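Keeping a village café open through the winter

4 min read
7 shares | 2 comments

The café at Vandlow has been closed every winter for as long as most people there can remember. Last year it stayed open. The couple who run it, and who asked not to be named, met me at 7 in the morning, before the first customers.

"We used to shut in November and go and work somewhere else," she said. "You come back in spring and the place smells damp and you've lost your staff. We were starting again every year."

They cut the menu to soup, toast and one cake, and closed the back room to save on heating. Bread comes from Lusetti, the bakery in the next valley, which agreed to a smaller order.

"Soup is what people want when it's raining," he said. "I make one pot. When it's gone, it's gone."
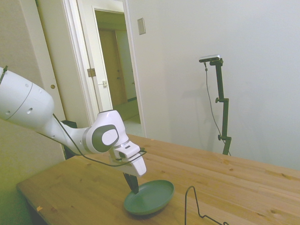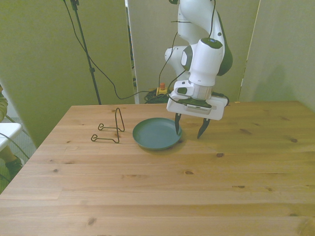

Money was tight until the new year. On the worst day in December they took less than £100, and he wanted to give up. She asked for another month.

"We had words over it," he said. "She was right, as it happens. The walkers came back in January, and by then the locals had got used to us being open."

They now shut at 2 on weekdays – there is no trade after lunch once it gets dark early – and use the afternoons for paperwork and repairs. The boiler has been replaced. The roof has not.

Would they do it again? "We've already ordered the logs," she said.

Comments (2)

Stopped in after the ridge walk in February, soaked through. Very good leek soup. Please keep the parking sign up, we drove past it twice.

Is the back room open again yet? We used to book it for our knitting group and would like to come back.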